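We finally made it over to the Stincombe open day, after missing it two years in a row (once for a head cold, once because I wrote it on the wrong page of the calendar). I'm so glad we went! My sister Nina drove, I brought the snacks, and we were in line before the doors opened at 9.

I'd expected a lot of posters and a lot of standing around being polite. There was a little of that, and the coffee was terrible, but most of the rooms had something moving in them and someone happy to talk about it. Our favorite by a mile was the robot arm upstairs, run by a very patient man named Ivan Lytvynenko. He works on what they call the Drerari project, which is all about teaching an arm to pick up ordinary household things without crushing or dropping them.

Ivan let people come right up to the table between runs and ask whatever they liked. Nina wanted to know why the fingers had that rough, bumpy pattern on the inside, and he said it was all about grip – smooth fingers had given them no end of trouble with anything slippery. He told us they had logged 3430 tries at picking things up since December, and that on a good day they can get through up to 200.

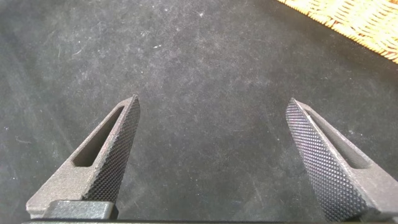 What surprised me was how slow it all is. I think I had car factories in my head, everything whipping around at top speed, and instead the arm sort of creeps down, thinks it over, and closes. You find yourself leaning in and holding your breath along with everybody else. A little boy next to me whispered "come on, come on" through an entire run, and I was right there with him.

We stayed so long that we missed the first Udenach talk completely and had to catch the repeat at 2, with sandwiches in our coat pockets. It was fine, a bit heavy on the slides. Afterward Nina wanted to go back upstairs for one more look, so of course we did, and I came home with a tote bag, sore feet and a flyer for the spring workshop that is now on my fridge.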